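Rodow Hand-Held Gripper, Foam-Pad Version
Sold by Baltonlow Equipment

The Rodow is a two-finger gripper carried and worked by hand, with a camera looking out over the fingers. Teams buy it to record everyday pick-and-place work before they have an arm to run it on, or while the arm they do have is busy with something else. This page covers what comes in the box, what you will need to budget for besides the tool, and how to plan table space for it.

What you get

One gripper body with camera mount, one pair of black foam pads already fitted, one spare pair, a hex key and a printed setup sheet. The camera is not included. The mount takes most small action cameras with a standard two-prong base. If you need a different base, ask before ordering, as the mount is glued at the shop and can't be swapped later.

Price is $391 per unit. Orders of seven or more ship as one lot and are billed together. A replacement pair of pads is $29.

Planning for pads

Pads are the running cost. The foam is soft so that it will close on odd shapes without crushing them, and soft foam wears. The inner faces go first, then the seam along the top. Ragged edges on their own are not a reason to change a pad. Change it when it starts to turn on the finger, or when small items slip that it used to hold. A team recording full days should put two pairs per gripper per quarter in the budget. Light users can get by on the spare pair for much longer.
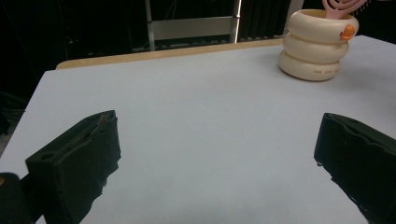 Foam pads with wear on the inner faces. Light matte tabletop, duck-style holder toward the back corner.

Planning the table

Any steady table will do. We suggest a plain, light, matte top, which keeps glare down and makes dark pads easy to pick out in the recording. Glossy tops can be covered with a sheet of Sandura matte board, sold separately and cut to order. Leave enough open surface for the fingers to come in wide and close without touching anything else. Tall items such as brush holders and cups are best set well back, so the wrist has room to come down in front of them.

Light from overhead is enough in most rooms. The pads are black and will throw a dark patch on the table right beside them, so check a short clip before recording a long one. A second lamp off to the side is a cheap fix if small parts get lost there.

Choosing objects

Most buyers underspend here. A gripper with three things to pick up gives you very little to work with. Put money aside for a mixed box of household items: glossy and dull, hard and soft, and some with handles or cut-outs that the pads can only hold at certain angles. The Ackah object kit covers the basics if you would rather buy it all in one go.

Delivery and returns

In-stock units leave our shop in two working days. Unused grippers can be sent back within 29 days in the original box. Opened pad packs cannot be returned. The next price review is in November, and quotes issued before then will be honored.

Page last updated 19/06/2025

Comments

benchrat: Do the old pads fit the new body? We have a drawer full of them.

Baltonlow Equipment: Yes, same fit. You will need the longer screws, which we can add to an order.

tmk_lab: Pads went faster than the page says for us, but we do a lot of metal cutlery. Budget extra if that's your thing.

greyhall: Bought two. Good tool. Wish the spare pads came in packs of more than one pair.

benchrat: Got the screws, all fine now. Thanks.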